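The Reltach Crossing

Rosimeire Falcão had been told as a girl that there would be a bridge. Her grandfather told her first, in 1965, standing on the slipway at Nordin with his trousers rolled to the knee and a bucket of bait in each hand. They would build it from the chapel rocks, he said, straight across the Reltach to Sorkarton, and she would walk over it to her wedding in dry shoes.

She had gone to her wedding on the ferry, as it happened, and her shoes had been ruined, and she had been very happy in spite of it. The ferry had carried her children to school and her husband to hospital, and in due course it had carried her home again without him, on a flat bright afternoon when the skipper would not take her fare. So you will understand that when the men from Multent came and painted yellow crosses on the chapel rocks, she did not know at all what she thought about it.
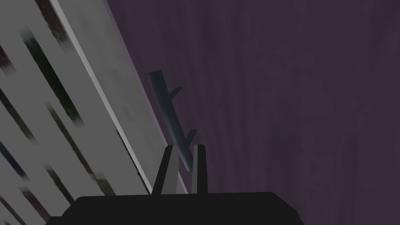 Dark fingers over the purple edge of a long day.

The building took 4 years. All that time she watched from her kitchen, where the window looked directly down the water, and she got into the way of drinking her coffee there, standing up, long after it had gone cold. First came the barges, and then the two great legs, rising so slowly that she never once caught them at it. Then the cables went over, and in the evenings the wind played on them, a low note like somebody blowing across the neck of a bottle. The dog hated it. Rosimeire found that she rather liked it, though she told the dog otherwise.

Her friend Ivone Guimarães, who had sold tickets on the ferry for 27 winters, would not look at the thing. She had moved her chair to the other side of the ticket hut so as to have her back to it, and she knitted there between sailings with tremendous speed.

'It's only a road,' Rosimeire said to her one morning in October, when they were sharing a bag of warm chestnuts and the mist was just lifting.

'A road goes along the ground,' said Ivone. 'I've nothing against roads.'

'You'll be able to visit your sister whenever you like.'

'I can visit my sister now. I don't, because she talks. At present I can blame the timetable.'

There was no answering that, so they ate the chestnuts. 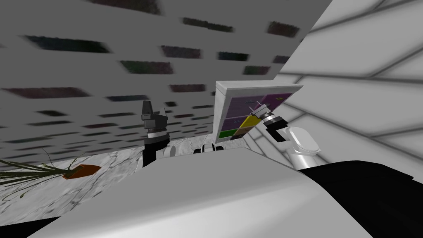

Two arms at work beside the screen.

The bridge opened on a Thursday. There was a brass band, and a ribbon, and a speech which the wind took away almost entirely, so that the crowd clapped whenever the speaker's mouth stopped moving. Then the barrier went up and everybody was let on to walk before the cars came, children first, tearing along the middle of the road and shouting to hear themselves shout.

Rosimeire had put on her good coat. She got as far as the first leg of the bridge and there she stopped and held the rail. She had never seen Nordin from above before. It was so small! There was her own roof with the slipped tile she had been meaning to have seen to, and there was the slipway, and the chapel, and the green hut with its door open. And coming out from the jetty, with its usual cough of smoke, was the ferry.

It was quite empty apart from the skipper and one passenger, sitting very upright at the stern in a red scarf, with something in her lap that flashed and flashed as she worked at it.

'Ivone!' called Rosimeire, leaning out as far as she dared. 'Ivone, up here!'

She did not think it would carry. But the boat came on, and as it slid towards the shadow of the bridge the red scarf tipped slowly back, and for the first time in all those years Ivone Guimarães looked up at it. She looked for a good while. Then she lifted one hand, needles and wool and all, and waved.

Rosimeire ran across to the other rail – 30 steps, perhaps, and she had not run anywhere since her knee – and got there just in time to see the bow come out into the light.

'Where are you going?' she shouted.

'Sorkarton!' Ivone shouted back. 'To my sister's! I'll race you!'

And Rosimeire, in her good coat and her perfectly dry shoes, began to walk as fast as she could.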